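Drollow Insulated Food Carrier, large size – a review after one winter of street outreach

I coordinate the evening food round for a small group that serves people who sleep outside near the bus station and under the two bridges. We carry hot meals by hand, because the van can't enter the pedestrian streets. In November we bought two Drollow carriers to replace our old picnic coolers. I promised several people from other groups that I would write down my opinion, so I do it now, in April, when the cold season is behind us.

A kitchen island with a stone-look top, and food in a container:

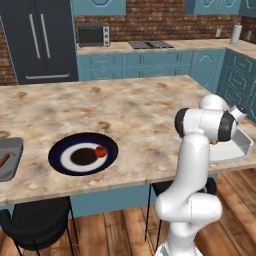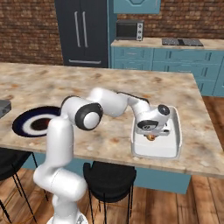
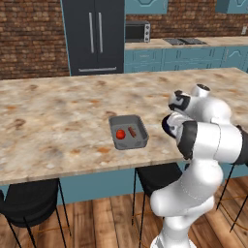 What we use it for

One carrier holds 18 of our meal boxes if they are packed flat, or 14 if we put soup cups on top. On a normal evening we give out 46 meals, so two carriers are not enough and one person must go back to the kitchen. This was our mistake and not the fault of the product. I had counted with the smaller boxes that we used last year.

How it keeps the heat

Very well. We close the lid at half past six, and the last stop on our route is a little before nine. At that hour the rice dishes were still properly hot in the middle, also on the nights below freezing. We check with a probe thermometer before each stop, as our food safety rules ask. Only two times in the whole winter did we have to hold back a box, and on both evenings the lid had been left open while we were talking with someone.

The soup is a different matter. The cups stay hot, but the steam makes the cardboard sleeves soft. Now we put a folded towel between the layers.

Carrying and cleaning

The shoulder strap is wide and I can walk with a full carrier for twenty minutes. Lumturie Karagiannis, who is shorter than me, found that the bottom hits her knee on the stairs, and she prefers to take it with the side handles together with a second person. The company should think about a shorter strap position.

Inside there is a removable liner. It goes into the sink and dries over the night. The zipper is the weak part. On one of our two carriers it started to catch at the corner in January. I wrote to the seller, Hoxha, and they sent a new lid in eight days without a discussion. I had to pay the postage for the return, which I did not like.

Price

We paid 87 for each one, with the liner included. For a group like ours this is real money. The old coolers cost much less, but we threw away food almost every week.

Small complaints

The outside is a very bright yellow. Some of the people we visit do not want to be noticed, and Stavros Mladenović told me already on the first evening that we look like a pizza delivery. We sewed a dark cover for each carrier. I would pay a little more for a plain gray or blue one.

The pocket on the front is too narrow for our folder with shelter addresses, but gloves and socks fit inside.

Would I buy it again?

Yes, and we have asked for money to buy a third. If your route is shorter than one hour, I think a cheaper carrier can be enough. For a longer walk in the cold I would take this one, and order a spare lid at the same time.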